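Stelside linen and kitchen cloths, progress report for October
To: Polyxeni Manolakis, Rimen small projects fund

Hi Polyxeni,

You asked for something short this time and I'm already worried I won't manage it, but I'll try! The big news is that the sorting is done. Every bag that came over from the old Kontogiannis guesthouse has been opened, tipped out and gone through, and the final tally is 536 pieces. I know I told you to expect fewer. We found a whole stack of pillowcases folded inside a duvet cover, and then another stack inside that one, so I gave up guessing after that.

Of the 536, we're keeping 434. Those are the sheets, towels, table linen and kitchen cloths that are sound enough to go out to families as they are, or with a quick hem. The rest are too thin or too stained, and they'll be cut down for cleaning rags (we already have takers for those, so please don't picture them in a dumpster).

The money side is simple. The shelving from Comlow came in under what we'd set aside, and I put the difference toward thread, labels and a second laundry cart, which I hope is okay. I should have asked first and I'm sorry I didn't. The receipts are in the envelope with this report. The shelves are up along the long wall and they're holding fine, although the bottom one sits a little low for anyone with a bad back, me included.

Folding has been slower than I planned. I had written 20 bundles a week into the original schedule and we only hit that once we stopped trying to make every bundle match. People were holding things up for a week waiting for the right color of hand towel! Now a bundle is whatever makes a decent set for one household, and it goes straight on the shelf with its label.
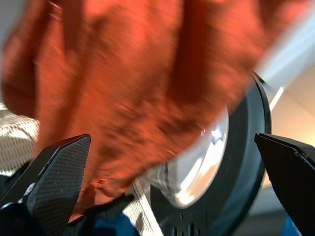 The kitchen cloths are their own little headache. They fray much faster than the bed linen, and a frayed edge gets worse every time it goes through the wash, so I've moved them to the front of the mending line. Anything with loose threads gets trimmed and turned under before it's folded. The bright ones go first because everybody asks for them, and I'd like to have plenty ready when the kitchen sets start going out.

I do need a decision from you on one thing. We have 2 sewing machines and one of them skips stitches on anything thicker than a sheet. A repair would fit inside what's left of the supplies line, but it would use up most of it. Could you let me know if you're happy with that? I'm in most mornings until noon and the phone by the shelves works again.

Next up is finishing the labels and getting the first sets out the door. I'll send the delivery list as soon as I have all the addresses.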